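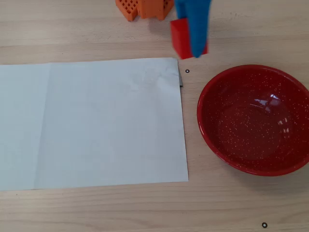 Section 4. Comparing fingers with the block-and-bowl test

Now for the fun part! With the arm moving and the gripper fitted, you can find out which Fallelance finger set suits your work. The test is short and the setup is mostly kitchen stuff, but you'll learn a lot from it.

You need:
A sheet of plain white paper
A small block with square edges (we like red)
A bowl with a wide rim

1. Lay the paper flat on the table within easy reach of the arm. Old fold lines are fine.
2. Set the bowl beside or behind the paper.
3. Put the block on the paper and trace its outline in pencil, so each finger set gets the same start.
4. Open the gripper and bring the arm to the hover pose, with the fingertips pointing down and well clear of the table.

CAUTION: Keep your hands out of the work area once the servos have power. The toothed tips can pinch.

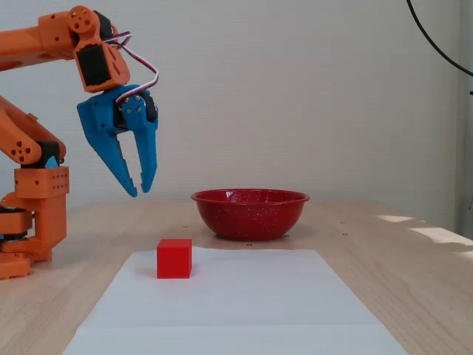 5. Lower the arm slowly until the tips are on either side of the block, then close the gripper at speed 28. Stop when the block is held. More squeeze only heats the servo.
6. Lift, swing over the bowl, and open. Write down whether the block landed inside.
7. Put the block back on its outline and repeat until you have 80 tries for each finger set. Yes, it's a lot, but the patterns that show up late are great!

Note: The wires need slack at the wrist. Watch the loop through one full swing before you start, and re-route it if it pulls tight.

Note: Check the finger screws after every change of fingers.

If the block twists as it lifts, the tips are closing off center. Go back to step 4 and shift the wrist 2 degrees at a time. The straight Prakham fingers and the tapered Chiba fingers like quite different wrist angles, so save a pose for each.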